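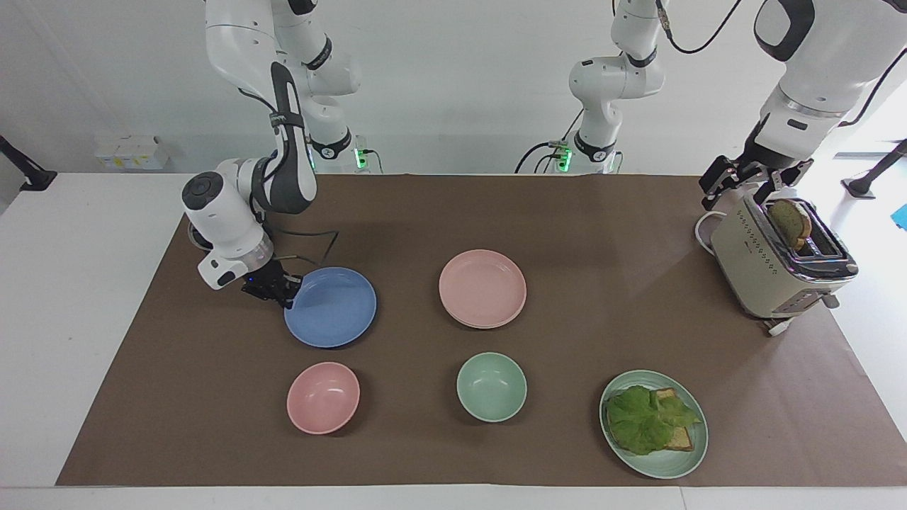
Slide 1. Two arms, one toaster, lunch in progress.

Hi everyone, thanks for coming back from morning tea so promptly. I've got 25 slides' worth of opinions and I've been told to keep it short, so I'm going to leave the sandwich up behind me for most of this and talk over the top of it.

(Wait for people to sit down.)

So what I want to talk about is money. I do the equipment planning for the kitchen automation bench at Gretcombe, and every January I get asked the same thing: what does a two-arm setup cost? And I always say, which bit? People hear "two arms" and write down the price of two arms. Then they come and see me in winter, looking a bit grey.

Have a look at the slide and price it up in your head. You'll have the arms straight away, that's easy, there's a quote for those. Now do the grippers. Now do the cables, and the brackets and stands around the table, and the table. Now do the toaster!

(Pause. Someone always laughs at the toaster.)

I'm serious about the toaster. When we wrote our first budget there was no line for props at all, and we ended up buying plates out of the stationery money. This year I put in $800 for crockery, small appliances and paper, and I defended it like it was a laser cutter. Plates and bowls in different colours, kraft paper by the roll, bread. Put bread in as a recurring cost. If your finance system won't let you buy groceries, find that out before the arms turn up (ask me how I know).

NEXT BIT – buy or lease

We got two quotes, one from Stukis and one from Debnath. Stukis was the cheaper purchase by a fair way. Debnath wanted to lease, with servicing rolled in, and I was all ready to knock it back until I worked out what we'd be paying for downtime. We budgeted on 600 hours of bench time for the year. The lease came with a swap-out clause for wrist joints and grippers, and the purchase didn't, so we leased. If you've got a good technician down the hall you might go the other way, and I wouldn't argue with you.

Do ask for the price of spare gripper fingers as a separate line. Ask for it in writing. Ours were $400 a set and they weren't in either quote.

(If running late, skip to the table.)

THE TABLE

Measure your table! Look at how much is on that paper: plates, bowls, the toaster, a sandwich on its way to being a sandwich, and both arms coming in over the top. We'd planned on a smaller bench because the arms fitted on it beautifully. The arms fitted, yep. The job didn't. Lay the whole task out with real crockery and some masking tape before you sign anything. It takes an arvo and it's the cheapest bit of planning you'll ever do.

Same goes for power. The toaster needs its own point, and our sparky wanted it kept off the circuit the arms were on. That was a week's wait we hadn't allowed for.

DROLTOV

Quick word on software, as I'll get asked. We're on Droltov, yearly licence, priced per arm and not per bench. Read that clause twice. I'd put down one licence and needed 2.

(Check time. Questions from here.)

My budget template is on the conference drive, the blank one and the one with our numbers in it. Take whichever you like, and if you spot a line I've missed, come and find me at lunch.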